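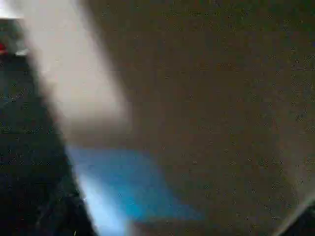 3.2 Beach surface and rescuer travel time

Response time at a swimming beach is usually reported as one number, from the moment a swimmer is seen in trouble to the moment a rescuer reaches them. We split it into three parts: the time on the stand, the run across the sand, and the swim. The run has had the least attention in earlier work, and it varies with the ground. Surface color was the first thing we recorded at each station, using a plain set of classes. The brownish-gray class takes in tones of the kind seen in Figure 3, a muted, slightly warm taupe with a fine, grainy speckle spread evenly over it and no distinct markings. The other classes were pale yellow, white, and dark gray. Color was used only to help observers find the same station again on later visits and was not entered in the travel model.

Figure 3. Fine-speckled surface in a brownish-gray tone.

Two beaches were surveyed. Kistholm is a long, gently sloping beach with a shallow bar offshore. Plosano is shorter and steeper, and its water deepens quickly past the low-tide line. Kistholm had 6 lifeguard stands during the study period and Plosano had 4. The spacing of the stands followed the parking lots at both sites, which left the eastern part of Kistholm with a long gap between the last stand and the rock groin.

The incident logs kept by the two beach offices gave us 491 rescues with a usable location. Entries were dropped if they gave only the name of the beach, or if the swimmer had left the water before a lifeguard arrived. Where the log named a stand and a direction but no distance, we placed the incident halfway to the next stand. This is a rough rule, and it probably shortens the true distance at the eastern end of Kistholm, where swimmers tend to gather close to the groin.

Timed runs were carried out by off-duty lifeguards in February, when the beaches were close to empty. Each runner covered a marked course from the foot of the stand to knee-deep water, carrying a rescue tube. Courses were up to 60 meters long. Runs were repeated on dry upper-beach sand, on damp sand below the high-water line, and on a mixed course that crossed both. Runners rested between trials and the order of courses was changed each day.

Dry sand was slower than damp sand for every runner. The difference was larger at Plosano, where the upper beach is steep and the grains are coarse. On the mixed course most of the lost time came in the first part of the run, before the runner reached firm ground. This matters for where a stand is placed. Moving a stand toward the water shortens the slow part of the run, but the stand then has to be pulled back as the tide rises, and staff at both beaches told us this is often skipped on busy days.

We did not measure runs through a crowd. Blankets, umbrellas and children digging near the waterline all slow a rescuer down, and the winter times should be read as a lower limit. The swim was treated separately with the current readings described in Section 3.3.

Travel times were then assigned to each incident using the surface between the nearest staffed stand and the point where the rescuer would have entered the water. When a stand was closed, the next open one was used. Incidents logged outside staffed hours were kept in the map of locations but left out of the response-time totals in Table 2.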